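4. Setting the dimmer on the Fevlow lamp

The box says the Fevlow is ready in one step. Set aside an evening. The steps below come from Nour Aoun's notes of 24/05/2024, with the claims we could not confirm taken out.

1. Switch off the power at the wall and wait 29 seconds. The leaflet says "a moment".
2. Turn the dial fully left until it clicks. If there is no click, go back to step 1.
3. Restore power and hold the button until the light blinks twice.
4. Turn the dial right, slowly, to the level you want.

Note: The maker promises 1,000 even levels. We could tell maybe a handful apart – your eyes may be better.

Dark surroundings make any lamp look stronger than it is. Set the level in the room where you will use it, with the curtains as you normally keep them.

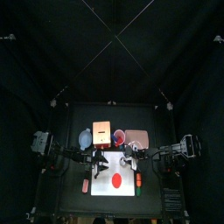
Fig. 4. Lit black tabletop with dark fabric behind.

5. Press the button once to save. The "smart memory" holds one level, so saving again wipes the last one.

Caution: Do not pair the lamp with a Risier wall dimmer, whatever the sticker says. Two dimmers on one line can cause flicker and hum.

Caution: Let the lamp cool before touching the shade. "Cool-touch" is a name, and we would not test it with bare fingers.

If the level drifts overnight, repeat steps 1 to 5. For error code 479, see section 7.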